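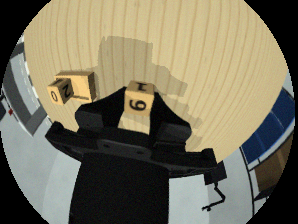 Students at Dellis College have reached the final of the Nudano Schools Robotics Challenge, which this year is being held entirely in simulation. The team of three has spent the spring teaching a virtual arm to tidy lettered and numbered wooden blocks on a table. In the simulator the gripper holds a block marked with an H between its two black fingers, with a cube and a shallow wooden box-like piece to its left. Each entry is judged on how many blocks are put away before time runs out.

The team, Joyce Temba, Rawiri Harawira and Vilém Dvořáček, logged 1568 practice attempts for the qualifying round. They came through in third place out of 191 entries.

"Picking a block up was the easy bit," said Joyce Temba. "Letting go of it in the right place took us weeks. We kept knocking over the one next to it."

Stella Nyamweya, who runs the college robotics club, said the students had done most of the work from home on their own laptops.

The final takes place online on 13 June 2021. The winning school receives £2000 towards equipment, paid for by the software firm Dostent.

The club meets at lunchtime and is open to all year groups. New members can join in November.

Press enquiries: Torben Oltmanns, Dellis College office.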